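The Arm That Stopped Short

A picking cell at Irnside lost most of a month to a fault in a cable

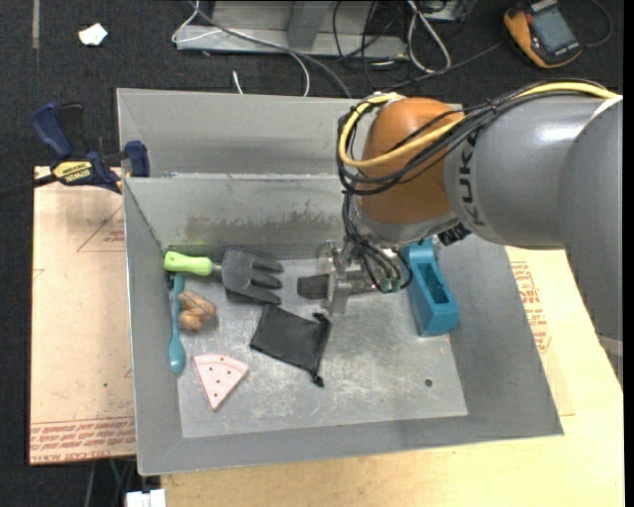 The KUKA arm over the bin at Irnside, with its wiring looped around the wrist.

The first stop came at twenty past four in the morning. The arm had gone down into the bin for an item near the wall, closed its fingers and lost contact with them. The controller did what it was set up to do and held everything still. When the day shift came in, the arm was still there with its gripper down, and the log had one line in it: no signal from the hand.

Irnside runs picking trials for warehouse firms. The work is dull by design. A bin is filled with odd things, among them a spoon, a garden fork and a drawstring pouch, and the arm takes them out one at a time. The job that winter was for Ukance, which wanted 1,000 picks in a row without a person stepping in. The best run before the fault had reached 408.

After it, the team could not get past 113. They changed the gripper first, then the small board that reads it. Neither made any difference. They rewrote part of the software and had two good days, which fooled everyone, and then the stops came back.

What they had missed was where the arm was each time. Gilmartin, the service company called in during January, plotted every stop against the angle of the wrist. Roughly 80 percent fell in the same narrow range, when the wrist turned far over to reach the side of the bin. A signal wire in the bundle was being pulled tight in that position. One strand after another had broken inside the insulation, and the wire looked sound from outside. With the arm parked for testing, it also tested sound.

The more serious finding concerned the restart. Staff had become used to clearing the fault by hand, and twice someone had reached toward the gripper before the drives were off. Neither was hurt. Both stops had been logged as routine.

Irnside now locks out the power before anyone goes near the hand, and a second person signs for it. The cable has been replaced with a longer one, and the wrist is kept out of the worst part of its range. A sister cell at Divadcombe had been wired to the same drawing. Its cable was changed the following week, before it had failed.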